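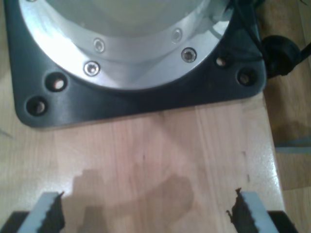
Four holes in a plate, and I have opinions about every one of them.

I have spent sixteen months of weekends putting together a robot arm setup at the shared workshop in Ukwood, and if you asked me what the project has been about, I would have to say furniture. People imagine you spend your time on motion and math and teaching the thing to see. I have spent mine on a tabletop. The arm came in a box and worked more or less the first evening. Where to put it took until May.

My position, which has made me unpopular on the Flurkira mailing list, is that the hobby has its budget upside down. We will pay 3,000 dollars for an arm and then stand it on whatever was left over from somebody's kitchen. Then we write long posts about repeatability. An arm is a lever with a motor in it, and it will find out exactly what you think of carpentry.

My first table was a folding one. I am not proud of this. Every time the arm stopped short, the table kept going for a little while on its own, like a dog that hasn't noticed you turned around. I spent two evenings tuning acceleration limits in software to make up for a hinge.

The second table was the Pawłowska, a secondhand workbench design that gets passed around the forums as a scanned drawing with coffee on it. Good bench. Heavy, square, 110 dollars in lumber, and a top finished so nicely that I put off drilling it for three weeks. I would walk in, make tea, measure, and go home. Eventually I clamped the arm down, which everyone says is fine, and for slow work it is. Then I asked it to do something in a hurry.

A bolted base is a commitment, and I think that's the real reason so many of us avoid it. Clamps let you believe the workshop might still turn back into a place where people glue chairs. Once there are holes through the table, the table belongs to the robot and you are the one asking for a corner to eat lunch on. Fine. Drill the holes. Buy the good bit first - I did it in the other order.

The same goes for cables. The Skingate build guide runs to 292 pages and gives the cable a single paragraph, most of it about warranty. My own notebook has more entries on cable routing than on anything the arm has ever picked up. Too tight and it tugs when the base turns. Too loose and the gripper eventually takes an interest.

I do understand the appeal of skipping all this. Nobody visits the workshop to admire a flange. They want to see the fingers close on something, and they want it within a minute of walking in, and I have learned to keep a sponge handy. But if you're starting out and have a fixed amount of money, my advice is to buy the smaller arm and the heavier table. You can always move up to a better arm later. It will probably even fit the holes, if you measured.

I did not measure. The new plate arrives on Thursday.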